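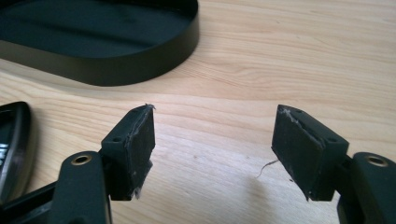 Reading time: 4 min

From: Prys Meredith
To: gripper-users list
Subject: Re: Re: Pad life, Trovton vs Lavano fingers

Jadwiga, Octavio, all,

Sorry, I know I said I'd keep out of this one until I had our own numbers. I have some of our own numbers now, and I don't much like them, so I'm writing anyway.

Quoting Octavio's message from earlier in the thread, so the rest of you don't have to dig for it:

> We have been running the Trovton hand-held pair with the stock
> pads and I'm very happy with them. The supplier quotes 2000
> closes before you need to think about replacing a pad, and in
> my view that is on the cautious side. Grip on small glossy parts
> is better than the Lavano set by a clear margin. The fingers
> come back to the same place every time. Unless somebody has a
> strong reason against, I'd suggest we all settle on the Trovton
> pads before the joint trial, so that we can pool the recordings
> and stop arguing about foam.
>
> Ruba has agreed to order for both sites.
>
> Octavio

I have a reason against. I'll let you decide how strong.

Our pair had done 767 closes by the tally sheet when I took it off the job. Both pads are fraying along the top edge, and the left one has a tuft hanging off its bottom corner. There is fluff on the table as well. I'd call that a worn pad, and it is well short of halfway to the quoted figure. Perhaps the supplier means something else by "replace". If so I'd like to see it in writing, with a picture of what they think a finished pad looks like.

On grip, Octavio, what did you compare against? If the Lavano pads were the ones Walter had on over the winter, they had already had a hard life, and fresh Trovton pads would beat them at anything. I would want new against new, and then worn against worn, on the same parts and with the same person holding the tool. I haven't seen that from either site. I include ours in that, we've been no better.

I also don't put much weight on "comes back to the same place". The arms are fine. I've had no slop in them that I could feel, and the bushings look clean. But what touches the part is the pad, and a pad with a ragged lip on one side and a lifting seam on the other doesn't meet its partner the way it did when it was new. You can have a lovely repeatable linkage and still close on a part slightly differently from one week to the next.

Then there's the question of what ends up in the recordings. The pads are in view for the whole of every clip. If we train on clips where they start tidy and end up shredded, I don't know what that does, and I suspect none of us do. It may do nothing at all. Walter thinks the variety is good for us. Walter may be right, but I'd sooner find out on purpose, with some clips set aside, than hope.

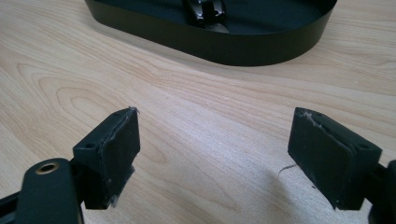 Trovton fingers open, black tray behind. Note the loose thread by the right-hand pad.

A few things I'm not claiming, before anyone writes back. I'm not saying the Lavano pads last longer. I've only put 300 closes on the new set, and that's too few to say anything. I'm not saying the glue is bad either, although Jadwiga has thought so from the start and I've stopped disagreeing with her out loud. It could be the foam, the glue, the edges of the parts we pick, or the way I squeeze. I have been told I squeeze too hard.

What I would like us to do:

Hold the joint order. Ruba, if it has already gone in, could you ask Mercado whether they'll let us cut it down to a few pairs? I'd rather be a nuisance now than have a drawer of these in January.

Each site fits new pads of both makes and takes a picture of the fingers every 100 closes, open, over a plain table, with the light left alone. Same angle if you can manage it. Mine above wasn't lit with much care, so please do better.

Write down the parts used. "Mixed small parts" was what I found on our sheet, in my own handwriting, and it's useless.

Keep the old pads in a bag with the tally on it. Don't trim the loose bits off. I nearly did with ours — a pair of nail scissors and they'd have looked respectable again — and then we'd have had nothing to argue over.

Octavio, if yours really do look good at 2000, send a picture and I'll take back most of this. Close up, please, top edge of both pads. I am quite willing to believe we had a poor batch. Could you also read me the batch code off your bag? Ours went in the bin with the packing, which is my fault.

Jadwiga, are you still in touch with the person at Binatance who was cutting pads from sheet rubber? I'd try a pair if they're still doing it. Plain and ugly would suit me.

I'm in until six most days if anyone would sooner ring.

Prys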